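# One Tub for Every Color

Most families I know have the same box. It lives under a bed or behind a sofa, it is too heavy for a child to lift, and inside there are toy bricks of four or five different ages, mixed with a sock, a coin and the wheel of something. When my own children were small we called it "the quarry." You could hear somebody digging in it from the other end of the house.

I started to think about that box again in January, when my sister moved from Porkstead to a smaller apartment and gave me hers. With mine, it made almost 1000 bricks. My daughter's two boys come to us often, and I noticed that they did not build very much. They dug. After ten minutes of digging for one green piece, the little one had forgotten what it was for and went away to look at the cat.

So I asked other people how they keep their bricks, and I found that there are two schools, and that they do not respect each other.

The first school sorts by shape. Jana Sperling, who has a long shelf of drawers in her hallway in Wolach, is firm on this point. A hand can find color in a mixed drawer, she told me, but the eye gets tired when it must find a small shape among many large ones. Her drawers have labels, and the labels have been corrected in pencil. She builds train stations, and they are beautiful, with proper roofs.

The second school sorts by color, and this is the school of people who must put things away together with children. A child of three cannot read a label. He can see very well that green goes with green. I belong here now, and I came to it because of the evenings. At seven o'clock no one in our house wants to discuss whether a brick is wide or narrow.

What you put them in matters more than I expected. Deep boxes become a quarry again, only a green quarry. I tried shoe boxes, which got soft at the corners, and then some glass jars that my husband took away before I had finished filling the first one. The best thing I have found is the plain plastic tub, low enough that a small arm reaches the floor of it, with a rim that is pleasant to hold. A tub of a strong color is good too. Green bricks on a yellow bottom are seen at once, even by a grandfather without his glasses.
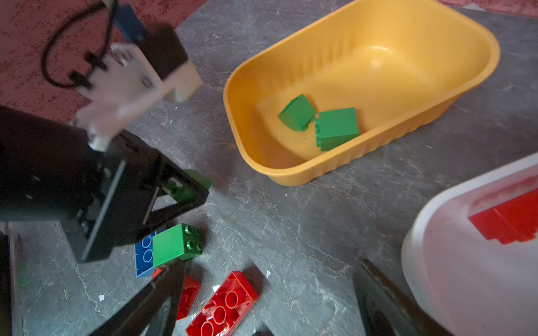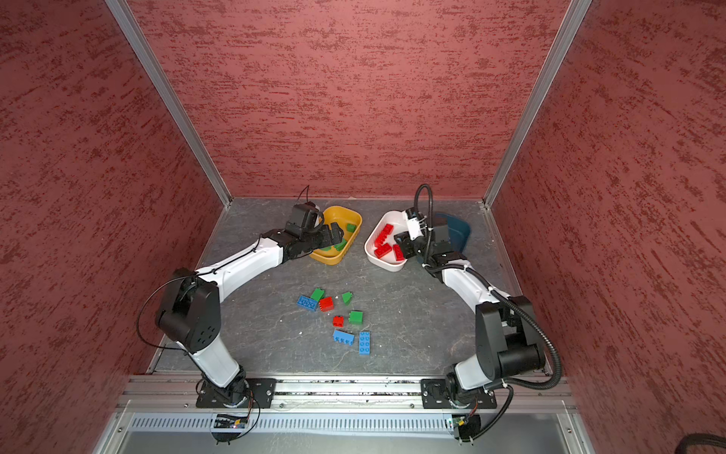 Fermín Troncoso thinks that I am too strict, and that a house with little children needs only a blanket on the floor, which you gather by the four corners when the day is over. He did it that way for 14 years, he says, and his sons learned to be quick with their eyes. "They found everything. And what they did not find, they built without."

I have thought about his blanket many times. It is true that something is lost when every brick has its place. The best animal that our older boy ever made was a horse with one blue leg, and the leg was blue because a blue brick was the one under his hand. In a sorted house he would have gone to the right tub, and the horse would have been all brown and a little boring.

Now we do half and half. While they play, everything may lie on the floor, the colors together, and I do not say a word. Only the end of the day belongs to the tubs. I begin with the color that has the fewest pieces, so that one tub is finished quickly and the boys can see that it goes forward. They each choose a color and keep to it. Bricks that are still joined I pull apart with my thumbnail before they go in, if they are of different colors, but a tower of one color may stay a tower. It makes a good beginning for the next morning.

A hard floor helps. On stone or tile the bricks slide, and you can bring a whole heap together with the side of your hand. From a carpet you must pick them one by one, and a dark carpet with a pattern keeps a few for itself until you walk there at night without slippers. We moved the playing corner from the rug to the kitchen tiles, with cushions for the knees, and the tidying became much shorter.

Some questions I have not solved. Transparent bricks have no home with us and travel from tub to tub. There is a gray that was perhaps once white, and the boys do not agree about it. Wheels have their own bowl, and so do the small people, who lie in there with their hats off.

My sister came to visit last month and looked for a long time at the row of tubs under the window. Then she sat down on a cushion, pulled the red one toward her and asked if we had any more of the long flat ones.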